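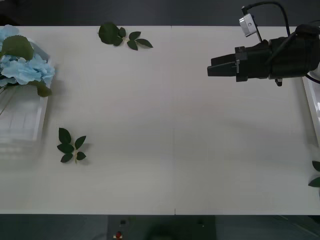
第2章　20

# 第2章　造花の扱いと下準備

この章では、造花を使ったアレンジメントの準備作業を扱う。第1章で道具と花器の種類を説明したので、ここからは花材そのものに移る。花材を箱や容器から出し、種類ごとに分け、形を整え、茎の長さを決めるところまでが範囲である。花器に挿す作業は第3章で行う。

この章を終えると、次のことができるようになる。

- 花、葉、茎の各部の名称を使って花材を説明する
- 作業台の上で花材を広げる場所と組む場所を分ける
- 花弁と葉の形を手で整える
- 主となる花と添える花を選び分ける

## 2.1　作業台を整える

作業台は、花材の色が見分けやすい無地のものがよい。白い天板は淡い青や白の花の輪郭がやや見えにくいが、葉と茎の緑はよく見える。柄のある布を敷くと、葉の縁の欠けや糸くずを見落としやすい。

花材は一度に全部を広げない。容器に入れたまま台の左右どちらかの端に置き、使うものだけを取り出す。右利きの人は左端に容器を置き、右手側を空けておくと作業しやすい。外れた葉や短い枝は台の奥に寄せておく。手前に置くと袖に引っかかり、床に落ちる。

容器は浅くて口の広いものを選ぶ。深い容器に頭の大きな花を詰めると、下になった花弁に折り癖がつく。アジサイのように花弁の多い花は、頭を容器の縁より上に出しておく。Lundskaの教室では、幅600ミリの棚に浅い容器を並べ、花の色ごとに分けて保管している。

> **用語**
> **花頭（かとう）**　花弁が集まった部分全体。本書では茎を含めない。
> **萼（がく）**　花弁の付け根にある部分。造花では樹脂の成形品が多い。
> **主茎（しゅけい）**　枝分かれした茎を束ねる、いちばん太い茎。

## 2.2　花材を取り出す

造花は花頭をつかんで引き上げてはならない。花弁は萼に差し込んであるだけの製品が多く、引くと抜ける。主茎の下のほうを持ち、ほかの花の葉と絡んでいないことを確かめてから、ゆっくり持ち上げる。葉が引っかかったときは、いったん戻して向きを変える。

絡みやすいのは、縁にぎざぎざのある葉である。鋸歯が隣の花弁の布目に入り込むと、無理に引いたときに糸がほつれる。こうした葉を持つ花材は、容器に戻すときに葉を茎に沿わせて下向きにまとめておく。
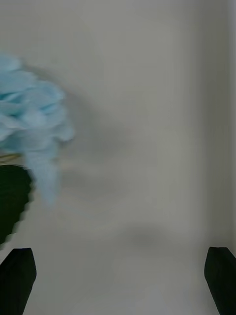

花材の向きは、置いたときよりも手に持ったときに決まる。台に寝かせた花は重さで片側に広がり、正面が分かりにくい。持ち上げて少し傾けると、花弁がどこまで垂れるか、葉が花頭からどれだけ離れているかが分かる。淡い青の花では、花弁の一部が本体より下へ長く垂れ、濃い緑の葉がその下に重なることがある。この垂れた部分を正面に出すと動きのある形になり、後ろへ回すと丸くまとまった形になる。どちらにするかは、組み始める前に決めておく。

持ち上げた花は、目の高さで一回転させる。確認するのは花弁の重なり、葉の付き方、茎の曲がりである。気になる箇所があっても、この段階では直さない。すべての花材を見終えてから、2.4節の手順でまとめて整える。

### 練習帳から

受講者のエレリ・カドワラダーは、練習帳に次のように書いている。

「茎の上のほうを持つと葉が手に当たり、向きを変えにくかった。持つ位置を下げたら、花の裏側まで見えるようになった。葉が花の下に隠れていたので、少し開いた。」

持つ位置を変えるだけで、見える範囲は変わる。練習帳には、花の名前と色のほかに、持った位置も書いておくこと。

## 2.3　主となる花と添える花

花材を見終えたら、主となる花を決める。大きさで選ぶのが最も簡単で、初めのうちはそれでよい。淡い色の大輪を主とする場合、濃い色の花は中央に置かず、端に少しだけ見せる。濃い色を中央に置くと、周囲の淡い花弁の陰影が目立たなくなる。
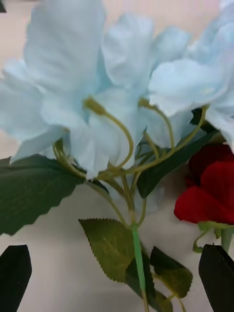
図2-3　淡い青の大輪と、右端に添えた深紅のバラ。葉は下側に広がる。

図2-3では青い花が上側を占め、葉が下側を受けている。葉は花と花の間を埋めるためだけのものではない。花頭の下に葉があると茎の分かれ目が隠れ、束が安定して見える。ただし、葉の間には背景が見える隙間を残す。隙間をすべてふさぐと、ひとつずつの葉の形が分からなくなる。

細い茎が絡み合っている部分は、無理にまっすぐにしない。曲がった茎は花の向きを決めており、伸ばすと花が正面からそれる。曲げ直す必要があるときは、萼のすぐ下を指で支え、もう一方の手で茎の中ほどを動かす。

色の組み合わせを記録するときは、見た目の印象よりも色名を先に書く。「さわやか」「上品」といった言葉だけでは、後で同じ組み合わせを作ることができない。本書では、巻末の色見本の名称を使う。

## 2.4　形を整える手順

1. 主茎を持ち、花頭を上に向ける。
2. 外側の花弁から順に、指の腹で根元から先へなでる。
3. 重なった花弁を1枚ずつ離し、折れた部分を開く。
4. 葉を主茎から外側へ広げ、先端を少し下げる。
5. 目の高さで一回転させ、正面を決める。

強い折り癖には、衣類用スチーマーを離して使う。製品によって耐熱性が異なるため、目立たない葉の裏で先に試す。樹脂の茎や萼には蒸気を当てない。準備にかかる時間は、慣れた人でおよそ20分である。

## 練習課題

**課題1**　手元の花材から1本を選び、花頭、萼、主茎、葉の位置を図に描く。

**課題2**　同じ花を2通りの向きで持ち、正面に見える花弁と葉の違いを書き出す。

**課題3**　淡い色の大輪と濃い色の花を組み合わせる。濃い色を端に置いた場合と中央に置いた場合を比べ、どちらを選ぶかを練習帳に記す。

課題3で使った束は、ほどかずに第3章まで保管する。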